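Brirkgate Shared Workrooms: Frequently Asked Questions for Members

We use cookies to remember your preferences and to measure visits to this site. By continuing to browse, you accept our use of cookies. Accept / Manage settings

These answers apply to the shared workroom on the upper floor and to the supply shelves in the adjoining corridor. Members of the Jorbridge annex should refer to the separate notice posted at that site.

Who may use the workroom?

The workroom is open to all current members and to guests who have been signed in at the front desk. A member may bring up to six guests at one time. The member who signs the guests in remains responsible for the condition of the tables until the last guest has left.

Do I need to reserve a table?

Reservations are required for any use longer than one hour. Shorter use is first come, first served. Reservations are made through the Ostutine booking page with your member number. If you have not arrived within 13 minutes of your start time, the table is released.

May I reserve two tables for one activity?

Yes. Please select both when booking. Tables may be moved closer together, but the walkway to the door must stay clear, and both tables must be returned to their marked positions afterward.

What may be kept on the tables?

Items in use during your reservation may be placed on the tabletops. Personal belongings, coats and food should go on the hooks or in the lockers. Nothing may be left on a table overnight, including work that is only partly finished. Members who need to keep a project together may borrow a lidded tray from the supply shelves. Trays are labeled with the member's name and the date of return.

Are supplies provided?

Basic supplies are provided at no charge: paper towels, masking tape, scissors, small brushes and surface cleaner. These are restocked once a week by Woldegiorgis Office Supply. Please tell the front desk when something runs low. Members supply their own fabric, bags, wrapping and packaging materials.

What should I do with small packets and sachets?

Unopened packets go back into the bin they came from. Opened packets that still have contents should be folded over, clipped and marked with your initials. Empty packets go in the trash. Please check the contents before discarding a packet that another member has left behind; a number of these have been thrown out while still full.

How should brushes be returned?

Shake or wipe off loose material, rinse if needed, and stand the brush with the bristles up in the rack beside the sink. Do not return damp brushes to a closed drawer. Brushes with bent or missing bristles may be left in the repair box.

Is thin or lightweight material treated differently?

Thin material of any kind, whether cloth, film or bags, should be folded or rolled before it is put away. Loose pieces are easily carried off when the ventilation is running, and they have been found behind the furniture more than once. A piece large enough to reuse goes in the scrap bin. Smaller pieces may be discarded.

May I use or move the appliances?

Appliances belonging to Brirkgate may be used by members who have read the instruction card kept at the front desk. They may not be moved, and nothing may be stacked on top of them. Do not peel off the rating or specification labels. Dexter Lindgren, who maintains the equipment register, refers to them when ordering parts. Members may not bring in their own appliances without written approval.

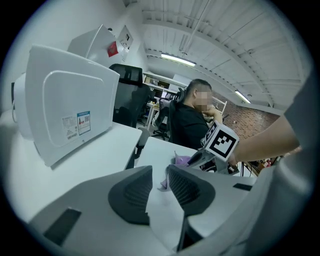
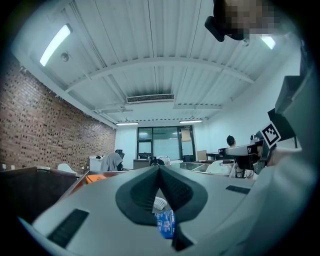

Who controls the lights and ventilation?

Both are set centrally and should not be adjusted by members. If the room is too warm, too cold or poorly lit, please report it to the front desk, giving the time and the table you were using. Ceiling fixtures, pipes and ducts may not be used to hang signs, string or decorations.

How should the room be left?

Allow the last ten minutes of your reservation for tidying. Put supplies away, wipe down the tabletop and push the chairs in. It is not necessary to sweep the floor unless your activity has left debris.

Is there a charge if a table is not cleared?

The first time, a written reminder is sent. After that, a cleaning fee is added to the member's account. Members who wish to dispute a fee should write to Clyde Kincaid, Member Services, in Room 268.

Where do lost items go?

Items found in the workroom are held at the front desk until the end of the following month. The next clearance of unclaimed items is scheduled for October.

Page last reviewed: Mar 29, 2026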